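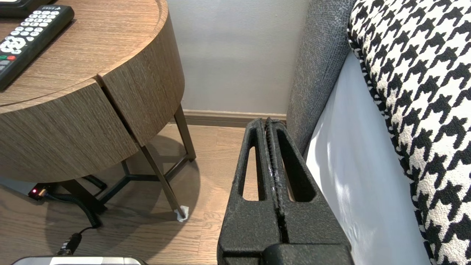
Jeldale Residents' Club – Home Care Group

Care of small wooden tables

Small tables beside the bed or the sofa get more use than we think. They receive cups, keys, telephones and medicine bottles, and they are cleaned in a hurry with whatever cloth is near. Many members wrote to us with the same questions, so I put together what works in my own home and what Nuno Bastos taught us in his April talk.

Dust first, with a dry soft cloth. If you begin with a damp one, the dust becomes a thin mud and it goes into the grain. After this, take a cloth that was wrung out very well and wipe in the direction of the grain. Dry at once with a third cloth. For the damp cloth I use 500 ml of lukewarm water with 2 drops of dish soap. More soap leaves a gray film, and then you must wipe everything again.

Do not spray any product directly on the table. The liquid runs to the seams and stays there, and after some months the edge begins to lift. Spray on the cloth.

White rings from cups. If the ring is white, the moisture is usually only in the finish. Leave it alone for one day, because often it goes away without help. If it is still there, put a dry cotton cloth on it and pass a warm iron, without steam, for a few seconds. Lift, look, repeat. Dark rings are in the wood itself, and for these you need sanding. On veneer I would not try it.

Feet and floors. Stick-on felt pads collect sand and hair, and then they scratch the floor they should protect. Turn the table over two times a year and look at them. When you change a pad, remove the old glue completely – a hair dryer on low heat makes it soft – and clean the foot with a little alcohol. Let it dry before you press the new pad, and do not put the table back on its feet until the next morning.
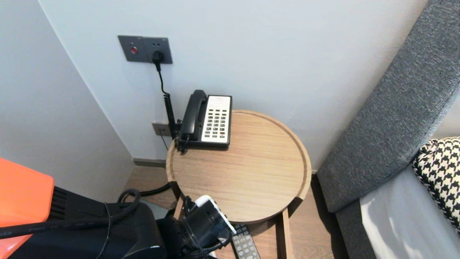

Can I use olive oil to make the wood shine?
Better not. Kitchen oil does not dry, it becomes sticky and it can smell bad after some weeks. Use a furniture wax, very little, and only if the wood has no thick varnish.

A table that rocks. First move it to another place, maybe the floor is guilty. If it rocks there too, tighten the screws a little each, going from one leg to the next, and not one screw to the end. For a loose wooden joint, scrape out the old glue before you put new one. Clamp it overnight with a piece of cloth under the clamp.

Wax should be kept closed and away from the radiator. The tin I bought in Irbridge became hard like a candle.

Cristóvão Leitão, April 2015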